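3.2 What the self-reports can and cannot show

Most of what is claimed about household cleaning and well-being rests on people telling researchers how often they clean. The Jurine survey is the usual source. It asked 488 adults to rate the tidiness of their homes and then, four pages later, to rate their mood over the past month. The two scores moved together, and the finding has since been repeated as if a swept floor lifts the spirits of the person who lives on it.

We doubt this. A person in low spirits may sweep less, and may also judge the same floor more harshly. Either would produce the pattern that Jurine reports. The survey has no outside measure of the floor, so the two cannot be told apart. Troncoso raised the point when the first results were circulated, and the reply - that respondents were asked to be objective - does not settle it.

There is also the matter of what the word "clean" was taken to mean. In our own interviews in Ocampo, Orlando Tello asked 200 householders to name the last cleaning task they had finished. Many gave the name of a room. When pressed, some meant that they had wiped every surface in it, and some meant that they had picked up a towel. The Jurine form would have scored these answers the same way. Small tiled rooms were a particular problem, as several people did not think of sweeping them as a task at all and left it out until asked directly (Figure 4). 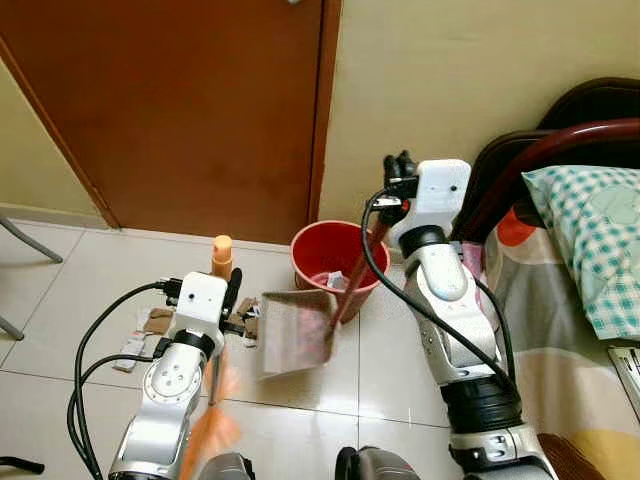 Figure 4. Broom and dustpan in the corner of a small tiled room, beside a red plastic wastebasket.

3.3 The Idow diaries

Diaries are often put forward as the cure for poor recall. The Idow study gave paper diaries to 100 households and asked for an entry at the end of each day. Its authors describe the returns as complete. We were able to read the originals, and we are less sure. In many of them a full week is written in the same pen, with the same spacing, and with start times that fall neatly on the hour. It is hard to believe that anyone begins to sweep at exactly 6:00 p.m. every day from Monday on.

None of this proves that the entries were filled in afterward. It does mean that they should not be treated as a record made on the spot, and the Rodix scale, which takes its weights straight from the Idow totals, carries the same weakness. Troncoso and Tello tried to rebuild the scale without the doubtful diaries. The link with mood shrank, and in the smaller homes it could not be told from zero. We report the rebuilt scale alongside the original in the tables that follow, and we would ask readers not to lean on either.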